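Re: Is descaling worth the bother?

Tue 17 January

Our Rorel kettle has started shedding white flakes into the tea. The water here in Premach is practically gravel. My other half says it's calcium and good for the bones. Vinegar or citric acid?

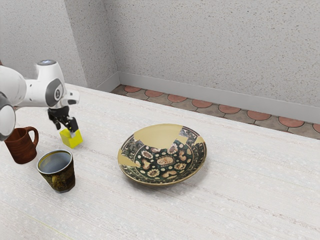 limescale_larry
Moderator, Kitchen & Utility

Citric acid. Vinegar works, but you'll be drinking chip shop tea until Easter. Two tablespoons, half a kettle of water, boil, leave it twenty minutes, rinse twice.

soggybiscuit
371 posts
Disagree with Larry, as is traditional. I've used white vinegar for 18 years and can't taste a thing. Rinse it properly.

limescale_larry
Not tasting a thing after 18 years of vinegar is rather my point.

dunkin_dora
I bought the Vukico filter jug in December. Fewer flakes, but the cartridges cost more than the tea does.

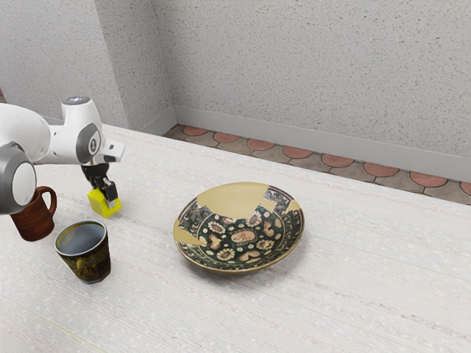 I went back to the tap after the second one and just descale on the first of the month, if I remember, which I don't.

soggybiscuit
Those jugs are a racket. Get a Sobczak wire ball, sling it in, forget about it.

dunkin_dora
Had one. It rattles like a loose exhaust.

flakytea (original poster)
Did the citric acid. Kettle is shiny, tea tastes of tea. Other half is worried about his bones.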